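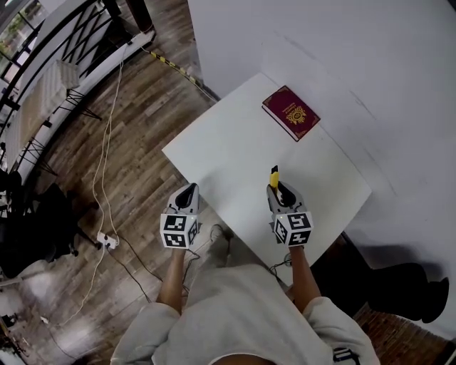 Hand-held demonstrations: status

The Vidal task set now includes flat documents. A passport on a bare table is hard to pick up – the cover gives the fingertips very little edge – so operators work with a gripper in each hand. Marker cubes on both grippers supply the pose track. Maritza Cusi is aiming for 1000 demonstrations, in sessions of 40 with a 15-minute break between them. Kamrul Matubbar has the calibration notes. Please recheck both cubes before each session.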